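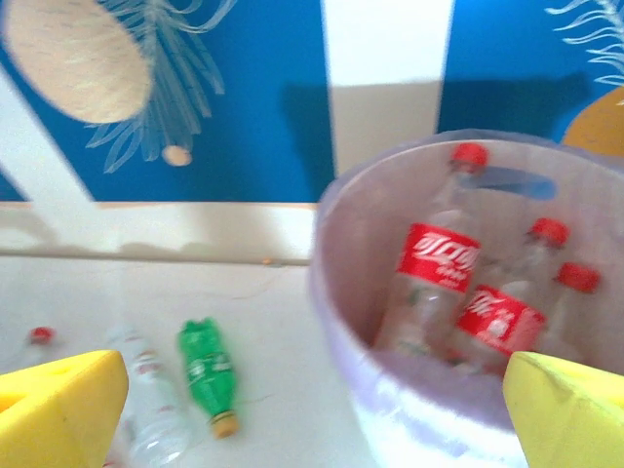 Issue 460

Drinks bin at the blue wall: bottles leaning, loose ones rolling on the table
Opened by Shona Kerr, 2 November 2016
Status: closed, with one thing left to watch

What was reported

The front counter at Hollemen called up to say the drinks table under the pineapple was a mess again. Bottles won't stand straight in the round bin, the ones at the side keep wandering, and people picking a drink knock the rest over. They asked if we could go back to the old wire rack. I really hoped we wouldn't have to, because I love that bin! It's the see-through one with the faint lavender tint, and when the light comes through the side it looks lovely against the blue.

Setup

White table, pushed up to the wall with the pineapple mural. One round plastic bin on the right. The Coke goes in the bin, standing up, caps on top. Sprite has no fixed home, and I think that's half of our trouble. Stock comes up from the Buna storeroom in whatever the person carrying it can find.

First look

Three Cokes in the bin, close together and still leaning. One Sprite and one clear bottle with red on the label on their sides on the table. The red caps show up great from the door, so the idea of the bin is sound. People see red and walk straight over.

Entry 1: is the table level?

Laid one of the 500 ml Cokes on its side in the middle and let go. It crept toward the front edge and kept creeping. Tried it again from the back by the wall, same thing. So yes, the table has a slope, and anything put down sideways is going to travel sooner or later. Turned the foot on the front left leg until the bottle stayed put. It took a few goes and I had to lie on the floor to see the thread, but what a difference!

After that I rocked the table with my hip, about as hard as a customer with a backpack would. Bottle stayed where it was.

Entry 2: why do they lean?

I had blamed the slope for this as well, and I was wrong. With the table level they leaned exactly as before. The bin is simply too wide for a small number of bottles. They prop each other up until one is taken out, then the next one slides over into the gap, and then you get caps at all different heights.

Filled it to 7 and they stood up like a choir. Took one out: fine. Took another: a bit of a tilt, still fine. Down to 3 and we're back to leaning. So the answer for the bin is mostly to keep it fuller, which pleased me no end, as it costs nothing and means more Coke on show.

Entry 3: something on the bottom

Even full, there was some sliding when you pulled a bottle out quickly. The floor of the bin is very smooth. I cut a circle out of the Grultia shelf liner, the rubbery kind with the holes, and dropped it in. It grips really well. You can lift it out and rinse it, and it dries in no time on the back of a chair.

First circle was too big and curled up at the side, so the bottles sat on a hump. Trimmed it by a finger's width. If anyone has to make another, trace the base of the bin and cut inside the line.

Entry 4: where does the Sprite go?

Tôn had a reply on this one, pasted from the counter notebook:

"Please don't mix them. When it was all together in August people dug around for the green ones and that's when stuff went flying."

Good point and I'm glad it got written down. I tried Sprite in the same bin for one lunch anyway, on the left with the Coke on the right, and by the end of it there was no left and right. So: separate. There was a square tub in the cupboard under the register, a bit shorter than the bottles, and Sprite stands up in it very nicely. It sits to the left of the bin where the loose ones used to lie. Green on one side, red on the other, blue behind. I'm thrilled with it.

Entry 5: the loose ones

Rule for the table from now on is that nothing lies down. If you bring up more than fits, take the extra back to Buna or put it in the fridge. Same for any bottle a customer picks up and changes their mind about: stand it back in its own tub with the label facing out. Please don't lay it on the table for later.

Turn the bin so the blue wall shows through at the top back. It looks better that way.

Result

Counter reports no rolling and no bottles on the floor for more than a week. Leaning only when the bin runs low, as expected. Wire rack is staying in the storeroom, hooray.

Still to watch

The table foot. It turned easily for me, so it may turn easily on its own when the table gets dragged out for mopping. If a bottle starts to creep, check the front left leg before anything else. I've put a pencil mark on the foot where it should line up.

Reopen this one if the leaning comes back with a full bin. Anything to do with the fridge, start a new ticket please.

S.K.

Recent tickets
Fridge door by the register not closing all the way
Spare shelf liner: where is the rest of the roll?
Chipped paint on blue wall, low down near the outlet
Buna storeroom light flickers
Price cards curling on the drinks table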